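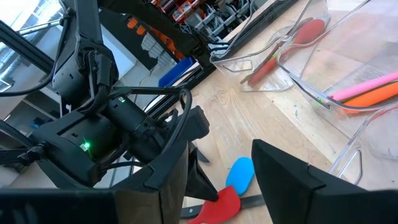

3.2 The flat surface as a household institution

Karim Shawky
23rd November
64 shares | 2 comments

We came to flat surfaces reluctantly. The Gravside survey was meant to be a study of storage, and our questions asked residents about cupboards, sheds and the space under the stairs. What they wanted to talk about was the table. Of the 3677 free-text answers we coded, a great many ignored the question altogether and described, often with some heat, whatever was piled up where dinner was supposed to go.

The literature has not been much help. Tahiri's model treats clutter as a failure of storage: give people enough shelves and the table will clear itself. This is an attractive idea and has sold a lot of shelves. In our interviews, households with the most generous cupboards reported tables every bit as crowded as everyone else's, and tended to be more defensive about it. One couple in Hirnbridge had put in a full wall of cabinetry and were using the table to hold the brochures for a second one.

We propose the term "parking" for objects set down on a surface without any decision about where they belong. A wooden tabletop with things lying on it (Figure 2) is the ordinary case, and will be familiar to any reader who owns a table. Parking differs from storage in that the owner, when asked, will insist the object is about to be moved. We recorded this claim for a colour swatch that had been on the same sideboard since April. The kitchen had been painted in the meantime – a different colour.

Subscribe to our newsletter for new sections as they are posted. You can unsubscribe at any time.

Height seems to matter. Surfaces at waist level filled fastest in both towns, while low coffee tables attracted mostly cups and the remote control. Piano lids were in a category of their own. Participants who would not dream of putting a wet glass on one had no objection to three weeks of mail and a bicycle pump.

Our attempt at an intervention was modest. We asked 30 households in Lostum to keep one surface of their choosing clear for a fortnight and to write down what happened. Most chose the smallest surface they owned, which we should have foreseen and did not. Several nominated the top of the fridge. The diaries show the chosen surface staying clear while its neighbours took up the load, and one participant apologised in writing to a bench.

We make no claim that parking does any harm. The households that complained loudest about their tables also knew where everything on them was, down to the spare key and the good scissors. Section 3.3 takes up the matter of chairs, where the same behaviour applies to laundry.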